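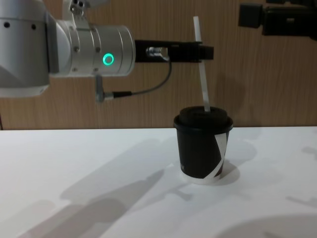 A black paper cup on a white tabletop.

Zimance return to Closside for an all-night set, with 800 tickets up for grabs

It has been a long wait, and plenty of you have written in to ask when it might end, so it is a real pleasure to be able to say that Zimance are coming back to Closside. The duo will play the main room on 19th September, from doors until close, with no support acts and no set times to worry over. Tickets are on sale now from the venue's own box office and from the counter at Reston, the record shop two doors down from the old bus depot.

Anyone who was at their last visit will remember how it went. They were booked for a short slot in the smaller room downstairs, which holds 100 people if everybody breathes in, and the queue for it went up the stairs and out into the yard. A good many friends of this page (and one or two of its writers, we're sorry to say) spent the whole evening on those stairs listening through the wall. The main room takes 800, so there should be a far better chance of seeing the decks this time, though we would still say buy early if you have your heart set on it.

Zimance started out playing house and slow, dubby disco at parties along the coast, and for years you could only hear them on tapes that friends copied for friends. Their first proper record, Tuhumury, came out in August on their own label, and what a lovely thing it is! It opens with nearly ten minutes of hand drums and a bass line that hardly moves, and by the time the piano comes in on the second side you will have forgotten whatever it was you were meant to be doing. The first pressing was numbered by hand up to 2999, apparently because the pen gave out on the last sleeve and they liked the look of it so much that they left that one blank.

Killian Besnard, who looks after the bookings at Closside and has been chasing this one since last winter, sounded very happy and a little tired when we rang him. "I wanted them to have the whole night," he told us. "They're a pair who take their time. Give them an hour and they've only just got going, and then somebody is tapping them on the shoulder to come off. I said to them, you can have the room, you can have the keys, play what you like."

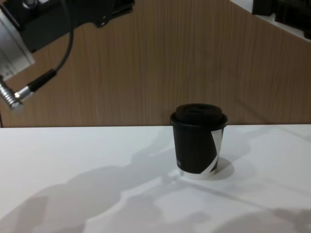
He was keen to add that the sound in the main room has had a good deal of attention over the summer. The bass bins have been moved off the stage and on to the floor, there are heavy new curtains along the back wall, and the bar has been shifted round the corner so that you can order a drink without shouting across the dancers. We went along to a quiet Sunday-style afternoon session there recently, the sort with cushions and somebody's toddler in ear defenders, and even at low volume the difference was plain. Everything felt rounder and closer, and our ears weren't ringing on the walk home.

The early hours will be given over to older records, many of them from the boxes the two of them have carried about since they were teenagers, and they have promised to play Tuhumury all the way through at some point in the night without saying when. There is talk of a few unreleased tracks as well. Besnard wouldn't be drawn on that, but he did laugh for rather a long time when we asked, so make of it what you will.

Doors open at nine and last entry is at midnight, with the music going on until five. The cloakroom will be open all night and the yard will be covered if it rains. Tickets are limited to 2 per person, and names can be changed up to the day before if your plans fall through. The venue is over-18s only, so please bring some identification with you, however grown-up you may look. There is step-free entry by the side gate, and anyone who would like a seat kept for them on the balcony can ask the box office when they book.

Reston also has copies of Tuhumury left from the first pressing, behind the counter, if you ask nicely.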